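Chapter 5
Gathering Demonstrations

Learning goals
After the chapter you should be able to
plan a collection for one manipulation task;
decide which attempts to keep and how to label them;
describe a data set so that a stranger can use it.

Before reading, please make sure that you are comfortable with the notation of Chapter 3, especially the difference between a state and an observation. We will use both words very often and we will not mix them.

5.1 The lid task

In the earlier chapters the examples were simply given to us. We opened a file, we found pairs of observations and actions, and we fitted a policy to them. In the present chapter we go one step back and ask where such a file comes from. Students often find this part less attractive than the mathematics, and they want to go through it quickly. I had the same wish when I was a student in Uster, and I paid for it with most of one August, in which I tried many network sizes on a data set where the gripper signal was stored one time step too late.

The running task of the chapter is a small one. A robot arm with a two-finger gripper must take the lid of a pan by its knob and place it on the pan, or lift it from the pan and put it down on the counter. We call the first direction "cover" and the second "uncover". The two directions look similar when they are played as a video, and a beginner is tempted to record only one of them and to reverse it in time. Please do not do this. When the lid comes down, the contact with the rim happens at the end of the motion and the operator slows down for it. When the lid goes up, the contact is at the beginning, and the operator is usually quick. A reversed recording has the slow part in the correct place but the forces in the wrong direction.

The task was chosen for three qualities. It needs a precise grasp on a small part. It has a clear end, so that two persons who watch the same attempt will mostly agree if it succeeded. And it can be done in simulation as well as on a real bench, which allows a class without a robot to follow every exercise.

5.2 Who gives the demonstration?

A demonstration is one recorded attempt at the task, from the reset of the environment until the operator presses the stop key. We will say "episode" for the same thing when we speak about the file and "demonstration" when we speak about the person.

The operator can be a human who moves the arm with a hand controller, a human who pushes the arm with the hands (only on the real bench, of course), or a planner program that already knows the position of every object. Each source has its own colour, if I may say it like this. Human operators hesitate. They stop above the knob, correct the wrist a little, and then go down. A planner goes down in one line and never corrects. A policy that has seen only planner episodes often has no idea what to do when it arrives slightly beside the knob, as no episode in its experience begins from such a place.

For the data set of this chapter, which we call Thakur, the human part was collected by A-yeong Gil and Glykeria Michailidis with a hand controller. It has 145 episodes. The planner part has 3200 episodes and was produced in one night. You will compare the two parts in the exercises, and I ask you not to look at the result before you have written down your own expectation.

The two operators worked in different styles. Gil approaches the knob from straight above and closes the fingers late. Michailidis comes in from the side of the handle, in a curve, and begins to close on the way. Both styles succeed. If we put the episodes together without the operator's name, the policy may learn an average of the two approaches, and the average path goes through the rim of the pan. For this reason the name of the operator (or a code for it, if your school has rules on privacy) is a required field in our format.

5.3 What is varied and what is kept

An episode teaches only about the conditions in which it was recorded. Before the first recording you should therefore make a table with two columns. In the left column you write what will change between episodes, and in the right column what will stay the same.

In Thakur the following things change: the position of the pan on the counter, the direction of its handle, the position of the lid at the start, and the position of the objects which do not belong to the task. These last objects are called distractors. A bowl or a cup on the same counter costs nothing to add, and it prevents the policy from learning that "the round thing" is always the pan.

The following things stay the same: the arm and its base, the shape of the lid, the height of the counter, and the direction of the main light. The light was a decision that we regretted a bit. A strong light from one side gives dark shadows, and when the arm moves, its shadow moves also. A policy which reads camera pictures can use the shadow as a hint for the height of the gripper. Inside the data set this is even helpful. On the real bench at Markgate, where the lamps hang in a row on the ceiling, the hint was missing and the policy closed its fingers too high.

5.4 The hovering moment

In almost every episode there is a moment when the lid is held over the pan and does not touch it. We call it the hovering moment. It deserves attention, as from one picture alone a reader cannot know if the lid is going up or coming down. The policy has the same difficulty. If its input is one picture and nothing else, then "cover" and "uncover" ask for opposite actions from the same input, and the training will give you something in the middle - in practice, a gripper that hangs in the air and trembles.

There are several remedies. One can give the policy a short history of observations, or add the instruction as an input, or train a separate policy for each direction. We will use the second remedy, and so each episode must carry its instruction in words, written before the recording starts.

Figure 5.1 The hovering moment in the simulated kitchen Utgate. The fingers of the gripper are closed around the knob of the yellow lid, over the shallow pan. The orange bowl and the white cup are distractors.

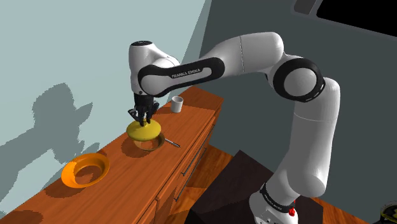
5.5 Warm-up questions

Write your answers on paper and keep them until Section 5.9, where we return to them.

Cover the caption of Figure 5.1 with your hand. Which additional signals would you record in order to decide the direction of the motion?

Suppose you may collect only five more human episodes. Would you ask one operator or both of them, and where would you put the pan?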